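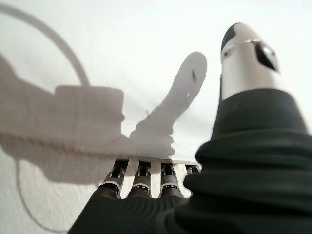 My father left the apartment in Hanport to my sister and me, and we agreed to have it painted and rented by July. He had done every room in the same white. It was a plain white that went slightly blue-gray when you looked at it for a while, and in even light there was nothing on it for your eye to stop at. My sister thought it was cold. I had grown up with it and had never thought of it as a color.

The trouble was the wall behind the stove, where a patch had gone yellow and some of the plaster had come away. Everything else could stay as it was if we could match the paint. I looked in the hall closet and found 3 cans, all rusted around the lid. On two of them the label had come off. On the third it said Susska, and under that, in my father's printing, KITCHEN + REST.

I pried it open with a screwdriver. There was a hard skin on top and under the skin a brown liquid that smelled like a drain. I put the lid back on and hammered it down and washed my hands.

"Buy any white," my sister said on the phone. "White is white."

I drove to the Nakpan store out past the bus yard. The man at the counter had a fan of paper strips on a chain, and he let me take it over to the window. There were more whites than I would have guessed. I had brought a chip of plaster in a sandwich bag, and I held it against one strip and then another. Some of the whites turned pink next to it. Some of them turned green. I stood there long enough that a woman waiting for a key to be cut came over and had a look herself.

"That one," she said, and put her finger on a square called Clasulness.

I said I thought it was a little dark.

"It'll dry lighter," she said. The man at the counter said it would dry darker. She went back to wait for her key and I bought a gallon.

I did the patching that evening. You wet the hole first, then press the filler in with a wide knife and drag the knife flat over it. My father had shown me how when I was a kid, in the same room, and I remembered most of it. I used too much and had to sand a lot off the next morning. The dust got into the drawers. I took the silverware out and washed it, and then I washed the drawers, and by then it was past noon and I hadn't opened the paint.

My sister came at two with sandwiches. She had on a pair of our father's work pants, rolled up, with a belt. I hadn't known she'd taken them.

"Are we doing this?" she said.

We did the first coat together, me with the brush along the counter and her with the roller. She was faster than I was. She painted right up to the window trim without taping it and only touched it once. While we waited for it to dry we ate on the back steps, and she told me she had been offered a job in another state and was going to take it. She had known for 4 weeks.

I asked why she hadn't said so.

"You'd have asked if I was sure."

I had been about to ask if she was sure. I ate the rest of my sandwich.

When we went back in, the patch behind the stove showed up plainly as a square of something newer. It wasn't a bad color. If you had seen it by itself you would have called it white. Next to his wall it looked like a piece of cardboard somebody had leaned there.

"Second coat," my sister said.

The second coat made it worse. We stood by the refrigerator, which was the farthest you could get from it, and looked. Then she went down the hall and turned off the ceiling light on her way, and with only the window it was harder to tell. She turned the light on again.

"We could do the whole wall," I said.

"Then it won't match the one beside it."

"We could do the whole kitchen."

"Then it won't match the hall."

She sat down on the floor in his pants. I got out the notebook I had been keeping and read her what we had spent. With the plumber and the lock it came to $1058, and there was the rest of the apartment still to clean. She wasn't listening. She had her hand on the wall low down by the baseboard, where the old paint was.

"He used to do this every spring," she said. "Do you remember? He'd put the chairs in the bathtub."

I did remember. There were never enough places for the chairs, so two went in the bathtub and one went on my bed, and for a day or so we ate standing up. I remembered the smell too. What I couldn't remember was whether the white had always been this one. She said it had. I said I thought it might have been yellower when we were small. We went back and forth about it, and neither of us had anything to show the other.

In the end we painted the whole kitchen. It took until nearly 7 and we had to go back for another gallon. She did the ceiling edge standing on the counter in her socks. I did behind the radiator with a rag on a stick. We stopped the new color at the doorway, at the corner where the kitchen turned into the hall, and she ran a strip of tape down it so the line would be straight.

She let me pull the tape. It came away clean for most of the length, and near the bottom it took a flake of the old paint with it. I picked the flake off the tape and put it in the sandwich bag with the other one.

"What are you going to do with that?" she said.

I said I didn't know. I rinsed the brushes in the sink and she went to get the chairs.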